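Yuzuki Nomura is not sure the kitchen is real enough

25 November 2018

Yuzuki Nomura has spent most of the year collecting examples for a machine to learn from, and she is not convinced it has learned much. She says so within two minutes of my sitting down at Pralten, the small firm where she runs data collection for a project called Nernon.

The idea behind Nernon is easy to sell. A person steers a simulated arm through a household job, the computer records every movement along with what the arm's cameras would see, and a learning system is trained to copy it. Do that enough times, the pitch goes, and the arm will cope with kitchens it has never met.

"Enough times is the bit I'd like someone to define," Nomura says. "First it was 30 recordings per job. Then 133, because that was what we had when a deadline came. Now it's 1,000. I asked where the thousand came from and I was told it was a round number."

She doesn't say this with any bitterness. She came to the work from film editing and still talks about it in those terms: takes, retakes, dead footage. A good deal of what her team records is dead footage, by her reckoning, and it goes into the training set anyway.

"You steer the arm round to reach for something and the arm gets in its own way. For a few seconds you've got a picture of an elbow. The system is supposed to learn from that as well. Learn what, though?"

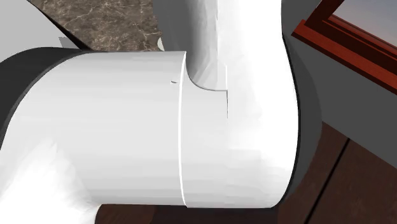
A view from one of the Nernon recordings, with the arm's joint covering most of the simulated room.

I put it to her that a real robot would have the same trouble seeing past itself, and that it might as well get used to it. She agrees, up to a point.

"That's the argument, and it's a fair one. My worry is the rest of it. The marble is always clean. The light never changes unless somebody changes it. I've got a window at home and it doesn't behave like that."

Her colleague Yuzuki Yokoyama (the shared first name causes daily confusion, and the post goes to whoever is nearer the door) is more hopeful. Yokoyama builds the rooms, and thinks the criticism will look dated once there are enough of them. "We swap the worktops, the walls, the wood, where the window goes," she says. "If the arm sees a lot of different rooms it has to stop caring about the room."

Nomura listens to this politely. "It might," she says. "Or it gets very good at rooms Yuzuki made."

In August the team tried a trained version on a real arm lent by Kollard, a supplier of warehouse equipment. The job was putting a cup on a shelf. I ask how it went and there is a pause.

"It put a cup on a shelf," says Yokoyama.

"Twice," says Nomura. "We had it for a fortnight."

Neither will show me the full results, which they say belong to Won, the company paying for the work. That makes it hard to judge who is right. Won's own leaflet talks of homes that look after themselves, and gives no date for it.

Nomura has a list of things she would do differently. She would throw out more recordings and keep notes on why. She would have the same job done by people who are bad at it, and she would test on the real arm every month before adding anything to the pile. So far she has been given the notes.

When I leave she is back at the controls, starting another take of the cup.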